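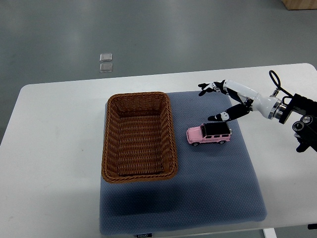 What has to be settled before the Wenstead units can be offered for rent?
The measured floor area of each unit, the condition record at handover, and the wording of the listing text, in that order.

Notebook entry, August. Rental preparation, Wenstead building, second floor.

Measuring was resumed at 9:15 with the laser meter, after the battery was replaced. The set of plans supplied by Mustonen gives the larger unit as 300 square feet for the combined living room and kitchen. Our own figure is 268. The readings were repeated from the opposite wall and the result did not change. The plans were evidently drawn to the outer face of the walls, and they also include the boxed-in pipe run beside the kitchen window. The listing will carry 268. Mustonen has been asked in writing to confirm which method was used for the remaining floors, and no further areas are to be copied from the plans until a reply is received.

The smaller unit agrees with the plans to within one square foot. No action.

Condition record. Doors, locks and windows were checked in both units. The bedroom window in the larger unit closes but does not latch unless the sash is lifted slightly; entered as a defect. The bathroom fan runs on the light switch only. The earlier listing described it as "humidity controlled," and this phrase must be removed. Water pressure at the kitchen tap is acceptable. The hallway radiator valve is stiff and was left in the position in which it was found.

Storage. Each unit has a locker in the basement. Locker 20 is assigned to the larger unit on the Tremier key list, but the tag on the key itself reads 3. The key opens locker 20. Tremier is to issue a new tag and correct its copy of the list if the error appears there as well. Until then the key remains in the office envelope and should not be handed to visitors.

Listing text. The draft from Pastmont was reviewed line by line. Changes requested:

"Spacious" deleted in two places; the measured area is to be stated instead.
"Steps from the station" replaced with the walking time, once it has been walked at an ordinary pace.
"Private garden" changed to "shared courtyard." The lease grants access only.
Pet rule moved up from the last paragraph to sit beside the deposit terms.
Heating: state that it is included in the rent. Electricity is billed separately.

Pastmont also proposed opening viewings before the window latch is repaired. This was declined. Viewings may be booked once the repair has been entered in this book and initialed.

Outstanding at 4:30: reply from Mustonen, key tag, latch, walking time to the station. The laser meter was returned to the cabinet with the spare battery. The measuring sheets for both units are filed behind this page.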